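Vinegar in the rinse, yes or no?

ornville_mike
May 3, 2023
Moved to Ornville in May and the water is very hard. Towels come out stiff. Does white vinegar in the rinse help?

Pintér
Half a cup per load. I've done it for 12 years — same washer, no leaks.

q_awwad
I wouldn't. It can be rough on rubber seals. Use less detergent and run a second rinse.
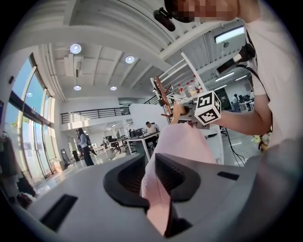 Cut the detergent by half first and give it 3 loads before you buy anything.

Pintér
Less soap didn't do a thing for mine.

ornville_mike
Trying less detergent this week.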